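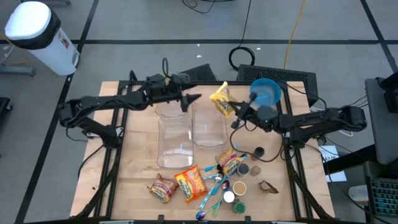

Clear plastic containers and a yellow snack bag on a wooden tabletop.

New from Lasance: Joltuvell, a monograph on small timber buildings

The September title from Lasance documents the work of the Climel studio across 300 pages, with 55 plans and sections redrawn to a common scale of 1:50. Coverage starts with the Âu boathouse and ends with two unbuilt schools. Joint details are printed at full size on fold-out sheets -- a format the publisher last used for its stair survey.

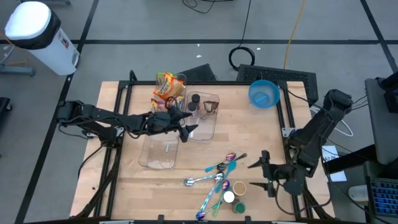

Spoons, clear trays and a tall container of snacks on the butcher-block top.

The first printing is limited to 700 copies, sewn and bound in gray cloth. Text is in English, with drawing notes left in the original language and a glossary at the back. Orders placed before September ship with the errata sheet for volume one.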